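# sitton-returns-bench

README and data card, kept in one file becuase two files always drift apart. Last edited Fri 11 May, G. Stöcker.

Recordings of small jewellery being picked up and put away at the returns bench in Urnby. Rings mostly, a few chains. Done with a hand-held gripper by the people who work the bench. Meant for training the arm that goes in later this year.

## Status

- 700 recordings in, 200 of those checked by a second person
- chains: not usable yet, see Known problems
- file layout still changing. Pull before you ask me why a path is broken

## What the work is

Returns come in, get looked over, go in a drawer. Sounds like nothing. A trained sorter does it all day and hardly looks down. Item out of the bag, onto the white surface, turn it, check the stones, check the band, drawer. Anything odd goes to the side for a proper look under the glass.

The arm is meant to take the put-away part only. Pick up, right drawer, close it. The looking-over stays with people. This was agreed in April with the bench staff and is written on the sheet by the door, so please don't put "full automation of returns" on slides again. It got back to the bench within a day and I was the one standing there.

## Who recorded

Bench staff from both shifts, paid their normal rate, taken off the daily target while recording. Everyone could say no and a few did. No names in the files. Shift is not stored either, we had it in the first version and people asked for it out. Fair enough.

Anyone who recorded can have their sessions removed. Tell me or drop a note in the box, no form.

## What's in a recording

- video from the gripper
- gripper opening, logged through the whole take
- item type (ring / chain / other)
- drawer it should go to
- free text note, often blank, sometimes the best bit

Notes are left as typed. Spelling and all. One of the sorters wrote a long note on how she tips a ring up on its edge before lifting, and that changed how we record more than anything from the Soylu meeting did.

## How to record

1. White surface clear and flat. Wipe it.
2. One item at a time. Lay it down, don't drop it.
3. Fingers open before you start.
4. Go in low and slow. Slower than feels right.
5. Drawer open beforehand unless the task is "open drawer".
6. Stop the take if someone talks to you. Start again after.

Max 40 takes in a session, then swap. The tool isn't heavy but your wrist will notice. Two people carried on past that in the first week and both had sore thumbs. Don't.

## Known problems

- Chains bunch up. Half the takes end with the chain hanging off one finger. Flagged `chain_bad`, skip them.
- Finger pads wear. Change them when they go ragged. Old takes don't say which pads were on, sorry.
- Clear and tinted drawers throw streaky shadows on the white. Model seems to read some of these as edges. Leave them in, the real bench has them too.
- Stones catch the light and the item finder wanders off. Worst on bands with stones all the way round.
- Steselville takes were made on a lower table and the angle is differnt. Separate folder, don't mix.

## What it changes at the bench

Putting this here as people keep asking me in the corridor.

The put-away job is where new starters learn the stock. You handle everything, you pick up what a bad clasp feels like. If the arm takes that, they need to learn it some other way, and so far the plan for that is one line in a spreadsheet. I've raised it. Current idea is that new people spend their first weeks on put-away by hand with the arm switched off. Bench staff like this better than the managers do.

Second thing, pace. Right now a sorter can stack up a bit and catch up after lunch. With an arm waiting, the waiting shows. We've asked that the arm's idle time is not displayed anywhere on the floor. Yes to that, in writing.

Third, the odd items. More of the day will be hard cases, fewer easy ones in between. Some want that, some say the easy ones are the rest. No answer yet. Will ask again once it has run a while.

Pay grades not touched. Ask HR not me.

## Using the data

Inside Sitton only for now. Train on the checked 200 first, then add the rest and see if it gets worse. It did for us once. Don't use the recordings to time people. They were told it wouldn't happen and the takes are deliberately slow, so the numbers would be rubbish as well.

Questions: Gerd Stöcker, desk by the goods lift, mornings best.

## To do

- second check on the remaining takes
- more "open drawer", we have hardly any
- write down the pad type from now on
- sort out chains or drop them

Related items

- sitton-drawer-labels
- urnby-bench-layout
- Notes from the April bench meeting
- Steselville recordings (old table)
- Gripper pads: ordering and fitting

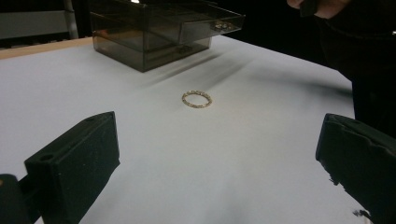
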